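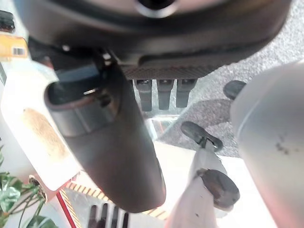 Laundry sorting

Laundry sorting is the dividing of clothes and household textiles into groups before washing. Usually by colour, fabric and how dirty they are. Whites, darks, delicates -- the basic split in most homes.

History

Older households sorted by soaking time. The Nedano wash-house, opened 1829, kept seperate tubs for linen and wool. Rules painted on the wall, later lost.
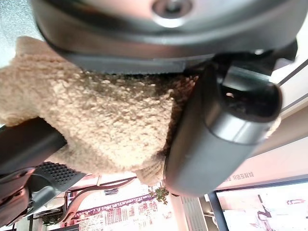 Wool and anything with a pile went last, in cool water, and was dried flat. Ulises Cárdenas, in his short history of Nedano, puts this down to the price of fuel. Disputed by Wijesinghe, who blames shrinkage.

Methods

By colour: dark dyes run, mostly in the first 3 washes. By fabric: towels shed lint, so keep them away from fleece. By heat: 20 degrees for delicates, hotter for bedding.

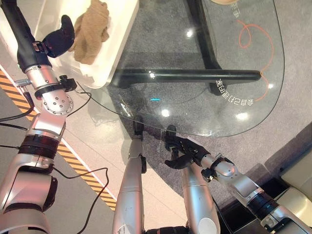 Shared laundries tend to sort by household first, then colour. Mixed loads are common in small flats and do little harm if teh wash is cool.

See also: Ironing, Starch, Drying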